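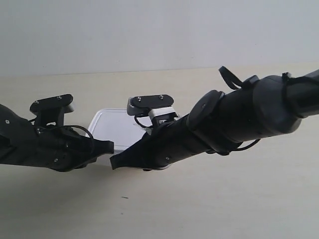 Two arms, fingertips nearly touching, in front of a white plastic container.

Count the failures before you praise the robot

By Kyu-ri Moon

14 shares | 3 comments

A paper did the rounds in October claiming that a pair of robot arms could learn a household task from 40 demonstrations. People passed it on with a line or two about how little data that is. I have no quarrel with the number. My quarrel is with what was left out of it.

The method, called Gadness, is simple enough. A person steers both arms through the job, the movements and the camera pictures are saved, and a network learns to copy them. The task in the paper was handing a small object from one gripper to the other. The authors kept 40 clean recordings and trained on those. How many they threw away is not stated anywhere, including the appendix.

That matters to anyone who has tried this work. Two fingers have to come together in a very small space, and from one side an arm can easily block the view of the thing it is reaching for. The operator misjudges the gap, the object drops, and the recording is deleted. If it takes 12 attempts to get one good handover, then 40 demonstrations is a different claim from the one people were repeating. The cost of a method is the time spent at the table, and deleted attempts take as long as kept ones.

There is a second problem. A model trained only on clean recordings has never seen a bad one put right. It knows what to do when the fingers arrive in the correct place. Move the object a little and it has nothing to copy. In our own tests at the Tsikata lab we took a policy trained on tidy data and added 6 recordings in which the operator missed, backed off and tried again. It recovered from misses more often afterwards. I wouldn't build a theory on so small a test, but it was enough to make us stop deleting things.

I am told that reporting failures would make papers longer and make good work look weak. It would take 2 extra lines in a table: attempts made, and attempts kept. Reviewers could ask for them tomorrow. A group that got 40 good recordings from 40 tries would look better for it, and should want the chance to say so.

The Gadness authors have done careful work and I expect the result will hold up. I would still like to know how long they sat there.

Comments (3)

Dela Acheampong
We log every attempt and it's a pain, mostly because you have to agree on what counts as one. Does it count if you stop before the arms move?

benchtop_pete
The recovery data idea is older than this but fair enough. Which object did you use?

Kyu-ri Moon
@Dela We start counting when the operator takes hold of the controls. @benchtop_pete A foam block. I'd like to repeat it with something harder.

Related
Omura and the trouble with simulated grasping
What the Deltell benchmark leaves out
Should labs share their raw recordings?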